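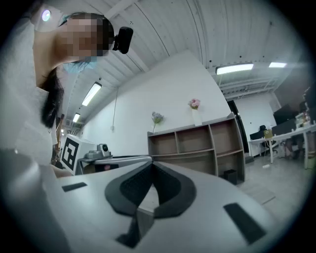 Handheld demonstration collection

Handheld demonstration collection is a method of gathering training examples for robot manipulation in which a person carries out a task with a gripper held in the hand. A camera fixed to the tool records the work, and the recordings are later used to train a control policy. No robot arm is needed at the collection stage. The method is related to teleoperation and to kinesthetic teaching, in which a person moves the arm directly.

Equipment

A typical tool has two opposed fingers, a body with a grip, and a wide-angle camera. The fingers are usually matched in shape and surface to those of the robot that will run the policy, so that contact with an object is similar in both cases. Textured pads are common. A fisheye lens keeps the fingers and much of the surrounding room in view at once, at the cost of strong distortion near the rim of the image circle.

Square printed markers, known as fiducial markers, may be placed in the work area. Their size and pattern are known in advance, and software can compute the position of the camera relative to them. Some setups also use external tracking devices or a second camera worn on the head.

Procedure

A session begins with a calibration pass, in which the tool is moved slowly through the work area and the fingers are opened and closed to their limits. The operator then repeats the task, with the objects moved to new starting positions between attempts. Each attempt is stored as one episode, consisting of video, tool pose, and finger width over time.

Episodes are checked before training. Those with lost tracking, dropped frames, or an unfinished task are removed or marked. Faces of people in the recordings are often obscured at this stage.

Example

The Mostico collection, compiled at the Asitow workshop under Candela Peñalver, was released on November 20, 2018. It contained 900 episodes of pick-and-place work, of which 106 were withdrawn the following January after a fault was found in the time stamps. The remaining 794 were kept under the original numbering — gaps in the index are therefore expected.

Limitations

A person can reach into positions and move at speeds that a given arm cannot match, and such episodes may have to be filtered out. Pose estimates degrade when the camera faces blank walls or glossy floors. Grip force is not recorded unless a separate sensor is fitted.

See also

Imitation learning
Teleoperation
Visual odometry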